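# What Is a Utopia Story?

Some writers make up a monster. Some make up a spaceship. Others make up a whole country and ask what it would be like to live there. When the country is meant to be a very good place, the book is called a utopia story. When it is meant to be a bad one, it is called a dystopia story.

You say them like this: yoo-TOH-pee-uh and dis-TOH-pee-uh.

## Where the word came from

"Utopia" was first used as the name of an island in a book from the 1500s. The writer built it out of Greek words that mean "no place." It also sounds like the Greek for "good place," so the name has a joke in it. A perfect country is a good place, but you can't find it on a map.

"Dystopia" came later. The first part, "dys," means bad or difficult.

## How the old stories worked

Most of the early utopia books follow the same plan. A traveler gets lost, often in a storm at sea. He lands somewhere strange. The people there are friendly and give him a long tour. They tell him how they farm, how they choose leaders, what they eat and what they do about money. Then he goes home and tells everybody.

These books can be slow. There is a lot of talking and not much adventure. People read them anyway, and they argued about them. If the island had no poor people, a reader might look out the window and ask why his own town had so many.

Later on, ships were swapped for other ways to travel. One kind of story has a man fall asleep and wake up a hundred years later or more. Another kind sends people to the moon, or under the ground. The tour stays the same.

## A made-up country to try

Here is a short one, so you can see the parts. The country is called Trurkinov.

Tomoyo Kinoshita is a sailor. Her boat breaks on the rocks, and a man named Masaru Chiba pulls her out of the water. He tells her that 200 people live in Trurkinov and that each of them works 4 hours a day. The rest of the time belongs to them. Machines do the digging and the carrying. There are no locks on the doors. 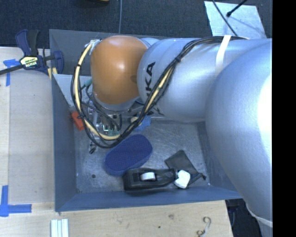 Tomoyo likes it very much at first. She sleeps late. She learns to play the flute. Then she asks Masaru who decides what the machines will do each morning, and he says that a man named Kohei Hoshino decides, and has done so for 31 years. She asks what happens if someone doesn't agree with him. Masaru changes the subject.

So is Trurkinov a utopia or a dystopia? It depends on how the story goes on. Maybe Kohei is kind and wise and would be glad to let someone else have a turn. Maybe he isn't. Many books sit in the middle like this, and the reader has to make up his or her own mind.

## Why dystopias are easier to find

If you look on a library shelf today, you will see more dystopias than utopias. One reason is that a story needs trouble. In a perfect country there is nothing to fix – and that makes it hard to fill a long book. In a bad country the hero has plenty to do. She can hide, run away, find friends or change the rules.

Writers also use dystopias as warnings. They take one thing from their own time, such as a law or a new invention, and make it much bigger.

## Make your own

Pick a name for your country. Miltis is a good one if you can't think of any. Then write down answers to these:

- Who makes the rules?
- What do children do all day?
- What is not allowed?
- Who is unhappy there, and why?

The last question is the hardest. Send a visitor to your country and have the visitor ask it out loud.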